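How to fold a towel so it stays folded (and clear the table while you're at it)

I have folded a lot of towels in my life and for most of it I was doing it badly. They went in the cupboard as a neat stack and came out as a landslide. Then I spent a winter helping out in the linen room at Prandudmont, where the shelves are narrow and you soon learn, and I've done them this way ever since. All you need is a towel and a big flat table.

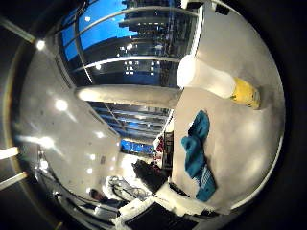
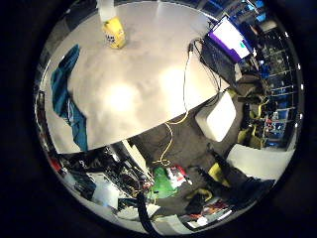 A teal towel and a big white table, in both.

Dulwood Household Notes, Issue 3, page 2

First, the table. I know, you want to get on with the folding, but a towel needs more room than you think and it will find anything you've left lying about. Push bottles, cartons and tubs to the back. Anything on its side gets stood up or taken away, especially if it's got a lid you don't trust. If there's a laptop on there, shut it and move it, and mind the cables – I once dragged a charger, a mug and half a packet of biscuits on to the floor with one bath sheet. Never again!

Give the surface a wipe with a barely damp cloth and let it dry properly. While you're waiting, pick up whatever has ended up on the floor. You'll be stepping backwards with your arms full in a minute.

Now the towel. Don't start folding it from a heap. Take hold of two corners on the same short side, hold it up in front of you and give it 3 good shakes, away from your face. This gets most of the creases out and fluffs the loops up a bit too. Check it's dry while you've got it in your hands. The hems are always last, so pinch those. If they feel cool, hang it back up for an hour.

Lay it down flat with a long side facing you. If it's got a stripe near one end, put that end on your left every time. It doesn't matter which side you choose really, but if you always do the same thing your hands learn it and you can listen to the radio.

Smooth it from the middle outwards with flat palms. Try not to pull at the corners, or one side ends up longer than the other and you'll be fiddling with it all the way through. Don't let the end dangle off the table either. The weight drags the rest after it and you lose your nice straight edge. If your table's too short, start with the towel folded in half end to end and carry on from there.

Right, folding:

Bring the long edge nearest you up to just past the middle.

Bring the far edge down over it, so you've got a long strip in thirds. Run your hand along it.

Fold the left end in to the middle, then the right end in to meet it. Leave a finger's width of gap between the two.

Close it like a book. The gap is what lets it shut flat, and if you forget it you get a fat lump along the spine.

You should have a tidy block with one smooth rounded edge. That edge faces out on the shelf. It looks nicer, but mostly it means you can pull one towel out without grabbing a layer of the one underneath.

Hand towels are the same, only skip the last fold if your shelf is deep. For tea towels I do thirds and then roll them, and they stand up on end in an Alhassan drawer basket I've had for years. Any basket with straight sides will do.

A few people wrote in after the December page to ask about fabric softener. I don't use it on towels. It makes them slippery to stack and they don't dry you half as well. A splash of white vinegar in the rinse is plenty, and no, you can't smell it afterwards.

Fitted sheets are next. Wish me luck – I've got a king-size one waiting in the airing cupboard and it's been winning so far.

Page updated 21 February 2025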